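The smelly washer saga, and a few other laundry room things

So I have spent more of this July thinking about my washing machine than any person should. If you came for the garden update, I promise it's coming (the beans are fine, the squash is a disaster). But laundry has eaten my month, and a couple of you asked what I ended up doing after I complained about it last time.

Quick catch-up for new people. When we moved into this apartment the washer came with it, a front loader, and I'd only ever had top loaders before. My mom had one that sounded like a helicopter and ran for my whole childhood with zero attention from anybody. I figured a washer is a washer. You put stuff in, you add soap, you go away.

Then the towels started to smell. Not right out of the machine, that's the sneaky part. They'd seem perfectly nice going onto the shelf and then you'd step out of the shower, put one on your face, and get a big whiff of pond. I blamed the towels. I bought new towels! Guess what the new towels smelled like two weeks later.

I moaned about it to Zanele Hendricks at work and she asked me when I'd last cleaned the filter. I said what filter. She put down her sandwich.

If you also have a front loader and are also saying "what filter," go look at the bottom of the front panel. A lot of them have a little round cover or a flap down low. I had walked past mine for over a year and assumed it was decoration. You want old towels on the floor before you open it (ones you don't love) and a shallow baking dish, and you turn it slowly, because there is water behind it. I turned it fast. I was in socks.

What came out: a hair tie, a guitar pick, four coins, a baby sock belonging to no baby we know, and a gray felt thing I'm going to call lint and not think about any further. I rinsed the filter in the utility sink with an old toothbrush, wiped out the hole, screwed it back in until it stopped, and ran an empty rinse to check for drips.

Next up was the rubber gasket, the big soft ring just inside the door. Pull the folds back and look in there with a flashlight if you're feeling brave. Mine had slime at the bottom. I used a rag with warm water and a squirt of dish soap, and for the stubborn bits I wrapped the rag around a butter knife (the dull one from the camping set, please don't go stabbing your gasket). I did the glass too while I was down there, inside and out, since the inside of that dome gets a film on it you don't notice until it's gone.

Then an empty hot cycle with a washer cleaning tablet. Zanele swears by plain old hot water and patience, and Lungile Mthembu from my book group uses some powder she orders by the bucket, so take your pick. I ran mine twice because I was mad at it.

And the last thing, which costs nothing and has made the biggest difference: the door stays open between loads. All the way open if there's room. I used to shut it every time because it looked tidier, and I was basically sealing up a warm little swamp. Our laundry corner is narrow, so this means everyone has to turn sideways to get by, and there has been some grumbling, but the towels smell like towels again and I will not be taking questions.

While I was at it I fixed my basket situation. We used to have one giant hamper, the tall kind, and everything went to the bottom of it and stayed there until I tipped it over and crawled in. Now it's a low plastic basket with holes in the sides that sits on the floor right in front of the machine. It holds less, so I wash smaller loads more often, and the holes let things breathe a bit if somebody throws in a sweaty shirt.

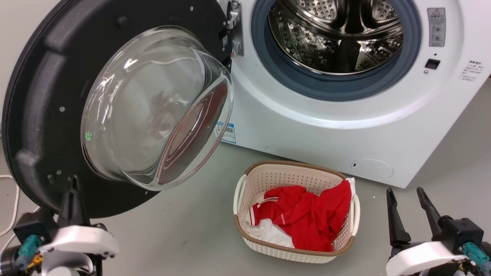
The red jacket problem

We are a household with one very red, very beloved piece of clothing and a lot of white ones, and I live in fear. I have already lost a set of pillowcases to this kind of thing (they were "blush" for the rest of their lives). So I now have a rule that anything red gets pulled out and washed by itself in cold water for the first few washes, and after that it can go in with the darks. With the darks! Never with the whites, no matter how many times it's been through.

I test with a white washcloth. Wet a corner, press it on an inside seam, hold it there while you count to 20 or get bored, and look at the cloth. If there's any pink, it goes in alone. Stripes and trim make this trickier, because the white part is sewn right up against the red part and if the color runs it has nowhere else to go. For those I don't soak, ever, and I don't leave them sitting wet in the drum after the cycle ends. Zip it up, turn it inside out, cold water, out right away, onto a hanger.

My neighbor Fongchan Srisuk throws one of those color catcher sheets in with everything and says she hasn't sorted a load in years. Her whites do look great. I have tried the sheets and I still can't make myself do it — I stood there with a red sock in one hand and a white shirt in the other and put the sock back in the basket.

Where I've landed on soap

Less than you think! I was pouring it in up to the top line like I was making pancakes. Extra soap doesn't rinse out all the way and it's a big part of what was feeding the slime. I'm down to two tablespoons for a normal load and I skip fabric softener on towels completely. They took a few washes to get fluffy again and for a while they were kind of crunchy, so hang in there.

I wrote "FILTER" on the kitchen calendar for the first Tuesday of every month and so far I've done it exactly once, but once is more than zero. If anyone has a good trick for keeping the soap drawer from getting gunky, leave it in the comments, because that's what I'm tackling this weekend. Squash report after that.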